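Notebook, Clomlow returns room, June

Second week with Moltis on put-away, and I'm still grinning! Overnight it did 1,630 items, against nearly 2,000 for a full day by hand. Mixed shelves are the real work: shoes, soft toys, boxes, all on one rack.

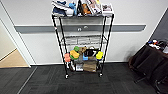
Séverine Baudry reckons the number matters less than her knees. She used to do every bottom shelf herself, and now she spends mornings on the odd returns and teaching Moltis new ones (she wants that on the rota as a proper job, and so do I).

Bags next. Straps and handles still need a person to check, so we've agreed a stop button at both ends of the aisle.

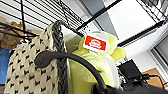
Costley shift starts on it at 2. Must print the handover sheet before then.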